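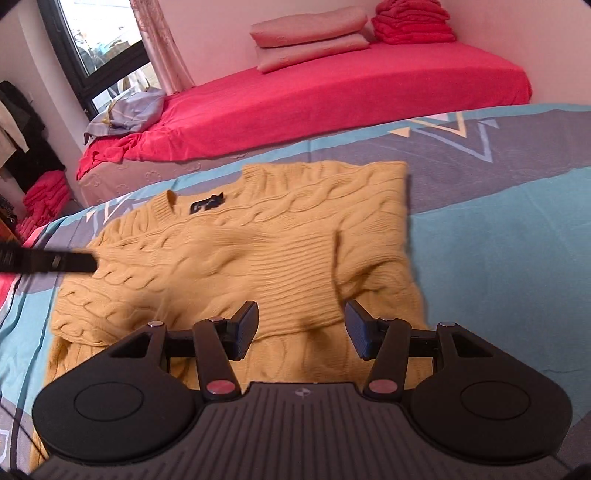
Mustard cable knit, folded.

Notes on the Senthorpe dungeon in Bratum after the September patch. Normal mode, four players. 1/7

Entry hall: the gate needs both levers pulled within 8 seconds. Ranged classes can hit the left one from the stairs. Everyone else walks. 2/7

First boss is Dong. Phase one is a stamina check. His slam has a wide arc and a late hitbox, so dodge on the second drum hit. The raised arm is a feint. 3/7

At half health Dong drops the bridge. Stand on the north platform before that. The south one works but you lose the ammo crate. 4/7

Bell puzzle: the order is fixed per run and resets on a wipe. Low, high, low, middle is the one I've had most. Read the floor tiles anyway. 5/7

Kenov, last boss. Shield regenerates every 19 seconds unless the adds are dead. Two on adds, two on the shield. Poison doesn't stack on him anymore, the patch notes left that out. 6/7

Cleared at power level 134 with no revives left. Hard mode adds a third lever and I haven't got past the gate. If you have a working lever order, reply with it and your platform. 7/7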